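Skelton Library Reopens Its Second-Floor Study Rooms After February Repairs 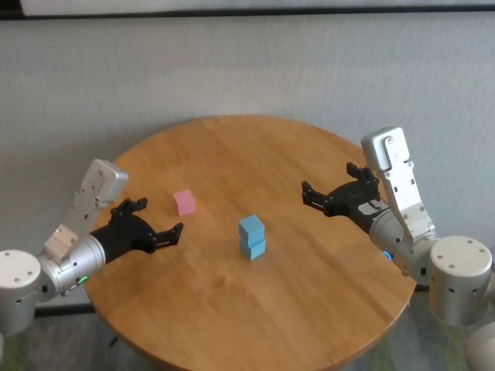 Page last updated: Mar 6, 2021

The Skelton Public Library has reopened the study rooms on its second floor following the completion of repairs to the heating system. The rooms had been closed to the public since the start of February, when a leak was found in a supply pipe above the east corridor. Regular booking resumed this week.

The work was carried out by Wesska, the contractor that maintains the heating equipment in several town buildings. The damaged section of pipe was replaced, along with the valves on either side of it, and new ceiling tiles were fitted in the corridor. The library's book collections were not affected. A small number of bound newspapers stored near the leak were moved to the local history room as a precaution and will remain there until new shelving is delivered.

"We are grateful to our patrons for their patience during the closure," said Shona Ritchie, director of library services. "The study rooms are among the most heavily used parts of the building, and we know that many students and job seekers had to make other plans. We are pleased to welcome them back."

Six rooms are now open for booking. Each may be reserved for up to two hours at a time, and a booking may be extended at the front desk if no other patron is waiting. Current health rules limit each room to two people. Face coverings must be worn throughout the building, including inside the study rooms with the door closed. Staff will clean tables and door handles between bookings, and patrons are asked to leave promptly at the end of their time so that this can be done.

Reservations may be made by telephone or in person. The online booking page, which was taken down during the repairs, will return once the library has finished moving its calendar to Urkudeck, the new scheduling system adopted for all town facilities. Library cards issued before the change remain valid, and cardholders do not need to register again. Patrons who had a reservation canceled in February will be contacted by staff and offered a new time before general online booking opens.

The library has also made changes to the way the rooms may be used. Community groups that met on the second floor before the closure are asked to continue meeting remotely for the present. Tutoring sessions between one tutor and one student are permitted, provided that both hold a current card. Food is not allowed in any of the rooms. Drinks with a lid may be brought in.

The total cost of the repairs will be reported to the town council with the library's next quarterly statement. The pipe replacement was covered by the building maintenance fund, and no money was taken from the budget for books and other materials. Wesska will return to inspect the remaining pipes on the second floor later in the spring. The inspection is expected to take place before opening hours and should not require any further closure.

Patrons traveling to the library by bus should note that the stop on the Tam Street side of the building is still out of service. Passengers should use the stop opposite the post office until further notice. The accessible entrance on Tam Street remains open, and the elevator to the second floor is in working order.

Other library services continue as before. Curbside pickup is available for patrons who prefer not to enter the building, and requests placed by telephone are normally ready the next working day. The limit on borrowed items, which was raised to 50 per card last year, will stay in place through the summer. Overdue fines remain suspended. Items returned through the outdoor book drop are held before being checked in and may continue to appear on a patron's account during that time.

The public computers on the first floor are available for sessions of up to one hour. Printing is offered at the usual rates, and the first 8 pages of any job related to a tax return, a benefits claim or an employment application are free of charge. Staff are not able to give advice on completing forms but can direct patrons to the agencies that do.

Questions about study room reservations should be directed to the front desk during opening hours. Comments on the new room rules may be submitted in writing to the office of the director.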